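Household Metals and the Odgate Collection
1 min read
Print | E-mail
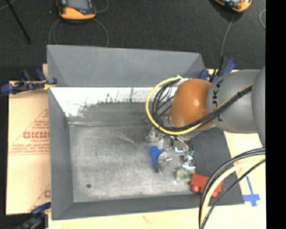 Residents of Odgate are reminded that household metals are accepted at the Pleditwood depot throughout the year. Aluminium and steel should be sorted at home before arrival. Surface wear is no cause for concern - a gray metal bin with a scratched and scuffed floor remains entirely recyclable. Loads over 900 kg require prior approval from Edit Szabó.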